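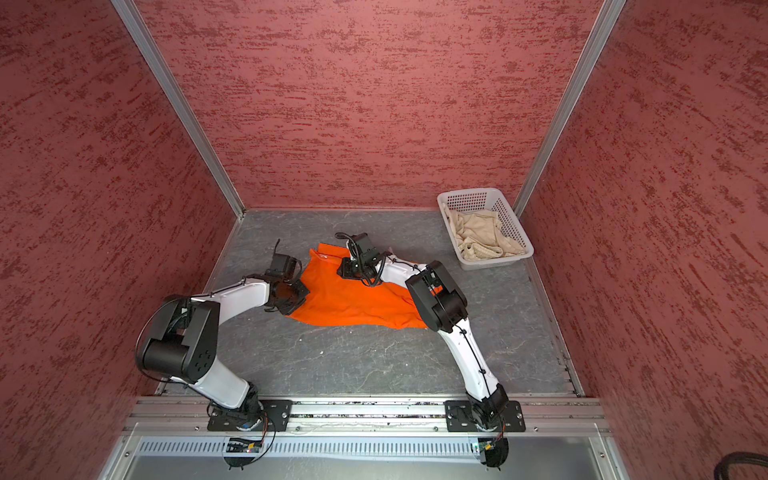
Fold Night Gallery: The Week the Right Arm Kept Quitting

Posted Jun 22, 2019 in Nendura Build Log

Nendura is our two-armed cloth folder, and it lives in the red box at the back of the Hastudville workshop. It had a terrible week and we loved nearly every minute of it! The short version: the right arm started dropping out in the middle of a fold, over and over, always with the gripper down low. It would go limp at the shoulder, the left arm would carry on as if it still had a partner, and the cloth got dragged sideways until someone hit the stop.

It first happened on fold 79 of a long run. We blamed the software (of course we did) and lost an evening to log files. The log had 842 lines of the same message, a lost connection to the wrist motor, and then silence.

Both arms at the orange cloth. The left gripper is over the left part and the right one is pressed down near the upper middle, exactly the kind of low reach that gave us so much grief. The beige cloth is in the white basket at the back, heaped a bit over the rim.

What we found: the wrist cable on the right arm was tied too tight at the elbow. Every deep reach tugged on the connector, and after enough tugs one pin had backed out far enough to lose contact. Push it in with a fingernail and the arm came right back to life. Let go and, well, you can guess.

What we changed: new connector, a looser tie, and more slack for the wrist to turn in. The better fix is in the code. If either arm loses a motor now, both arms stop and hold where they are. They should have done that from day one, and we're a little embarrassed they didn't. We pulled the plug mid-fold 7 times to test it and it held every time, which got a cheer!

House rule while we keep testing: hands stay out of the box until both arms are powered down, even if it's only to straighten a corner. A stopped arm can still sag when the power goes.

Still to do: the same cable work on the left arm, then a proper long run with the Grillasia towels in September. Those things are thick and we can't wait.

Filed under: Nendura, cables, things that broke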